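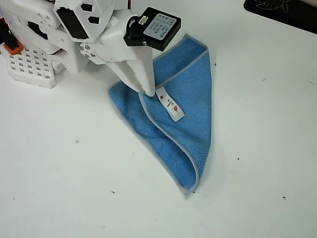
A blue microfiber cloth, folded over, on a white tabletop.

The Cloth in the Drawer

Most kitchens have one somewhere. It came in a pack from the hardware store or the gas station, it gets used on the counter and then on the floor, and at some point it goes through the wash with the bath towels and comes out covered in lint. After that it doesn't work very well, and a new pack gets bought.

The microfiber cloth is cheap and easy to replace, so few people give any thought to how it is folded, washed or stored. Izzati Entili has given it a good deal of thought. She runs the linen room at Drosow, a cleaning company in Sallton that looks after offices, dental practices and one hotel, the Custitari. In February, a slow month for the company, her department washed, dried, folded and sent out 3321 cloths.

"People laugh when I say I work in cloths," she says. "Then they ask me why theirs leave streaks."

The linen room is on the ground floor behind the loading door. It has two washers, a dryer, a sink for stains and a long folding table. Work starts at 5 a.m., when the bags come back from the overnight crews. By 10 the first load is on the shelf, sorted by color.

What the cloth is made of

A typical microfiber cloth is a blend of polyester and polyamide, which is another name for nylon. The fibers are much finer than a human hair. In a good cleaning cloth they have also been split during manufacturing, so that each strand ends up with edges and gaps along its length. Those gaps are where water, grease and dust go.

A cotton rag can soak up plenty of water, but on a smooth surface it tends to push fine dirt along and leave some behind. Split microfiber picks up more of it and holds on. That same grip is the cause of most of the trouble people have with these cloths. A fiber that holds on to dust in the living room will also hold on to cotton fluff in the dryer, and it doesn't let go easily in either case.

There is a quick test for a cloth in the store, if the package is open. Draw it over the back of your hand. Split fiber seems to catch slightly on dry skin. A cloth that slides over as smoothly as a bedsheet is probably unsplit, and it will be better at moving water around than picking it up.

Thickness matters too, though less than the packaging suggests. Thin, tightly woven cloths are best for glass. A medium pile suits counters, tables and bathroom fixtures. The deep, fluffy kind sold for cars is good for dusting and drying, and it is a nuisance on a sticky stovetop.

The fold

New staff at Drosow spend part of their first morning at the folding table. Entili teaches one fold. The cloth goes down flat and is brought in half, with the edges lined up. A finger goes to the inside of the crease to hold it while the other hand smooths the fabric outward. Then it is folded in half again, the other way, to make a square about the size of a hand.

A cloth folded this way has eight working faces, four on each side when you open it and turn it through. You wipe with one until it is dirty, then move to the next. A person who bunches the cloth up in a fist uses whatever part happens to be on the outside, and usually goes back over a clean area with a dirty patch.

"I can tell from the laundry who folds," Entili says. "If the dirt is in squares, they fold. If it's all in the middle, they scrunch."

Pressure is more even with a folded cloth as well. The layers act as a pad under the palm, and the whole square stays in contact with the table. On a large flat surface this saves time. Drosow crews start at the far edge and work toward themselves in overlapping strokes, shaped like a wide S, and finish with one pass around the rim.

The fold is harder to do neatly than it sounds. Microfiber is light and clings to itself, and the second half tends to drag the first one out of line. Holding down the crease helps. So does a smooth tabletop, which lets you slide the whole cloth around to face you. Entili used to have a wooden table and changed it after the second winter, when the top had dried out and was snagging the fabric.

At home it doesn't have to be perfect. If the corners are off by half an inch the cloth will still clean.

Damp or dry

For dusting, use the cloth dry. For nearly everything else, use it damp, meaning wetted and then wrung out until it no longer drips. A soaking cloth has its gaps already full and can't take up much more.

Plain water is enough for fingerprints, light kitchen dirt and most of what lands on a table in a day. Grease needs a little dish soap. When a cleaner is called for, spray it on the cloth and leave the surface alone, especially near outlets and on screens. For glass, Entili uses two cloths, one damp and one dry, and follows the first with the second right away.

There are places to be careful. A cloth that has picked up sand or grit can scratch soft plastic, polished stone or car paint, so shake it out first and rinse it if there's any doubt. Synthetic fiber also melts. Keep it off hot burners and oven doors that are still warm from dinner.

Microfiber lifts a lot of dirt, but wiping with it is still cleaning and should not be confused with disinfecting. After raw chicken, wash the counter and then use a disinfectant, following the label for how long it should stay wet.

Colors

The system at Drosow is blue for general surfaces, green for kitchens and food areas, yellow for sinks and bathroom counters, and red for toilets. Other companies do it differently. The assignment matters less than sticking to it.

A home can get by with two colors, one for the bathroom and one for everything else. Blue is the color Drosow goes through fastest, by a wide margin. It goes on desks, tables, windowsills, door handles and the tops of filing cabinets. It also shows pale dust well, which the crews like, and hides coffee, which they like less.

Custitari asked for white cloths when it first signed up, to match the towels. That lasted one season. Housekeeping kept mixing them with the face cloths, and guests were finding them on the bath rack. The hotel has been on the standard colors ever since.

Washing

This is where most household cloths are ruined. The rules are short.

Wash them with other microfiber, or at least with other synthetics. Keep them away from cotton towels, fleece and anything that sheds. Use a small amount of liquid detergent and warm water. Leave out fabric softener, which coats the fibers and fills the gaps, and leave out bleach unless the care label allows it.

Dry them on low heat or hang them up. Dryer sheets do the same damage as softener. If the dryer is used for towels the rest of the week, clean the lint screen before the cloths go in.

Atanasov, the supplier that has sold Drosow its cloths since 2000, sews a small care tag into one corner. The crews cut it off, as the tag is stiffer than the cloth and can mark a glossy surface. Entili keeps a copy of the instructions taped inside a cupboard door.

A cloth that has already been through the wash with softener can sometimes be brought back. Soak it in hot tap water with a little dish soap for an hour or so, rinse until the water runs clear, and wash it again with nothing added. Two rounds may be needed. Lint is slower work. A strip of packing tape gets some of it, and a soft brush gets a bit more.

When to let one go

Entili checks the cloths as she folds. She looks for edges that have come unstitched, thin spots she can see light through, and a hard, slightly crunchy feel that usually means too much heat. Stains alone are no reason to throw a cloth out. Plenty of clean ones are permanently gray in the middle.

Cloths that fail are cut at one corner, so they can't find their way back to the shelf, and go into a bin for dirty jobs such as bike chains, paint drips and the wheels of the carts. After one of those jobs they're thrown away. Like other synthetic fabrics, they shed tiny fibers in the wash, and a worn cloth with broken edges is not worth keeping in rotation. Washing full loads and skipping the hot cycle helps cut down on the shedding.

For a household, she suggests a dozen cloths, stored folded in a closed drawer – an open basket collects dust, and the cloths will collect it too. Put the clean ones at the back and take from the front. Dirty ones should be hung over the edge of a bucket or a rail until wash day. Left wet in a heap under the sink, they will smell by the next morning, and it takes more than one wash to get that out.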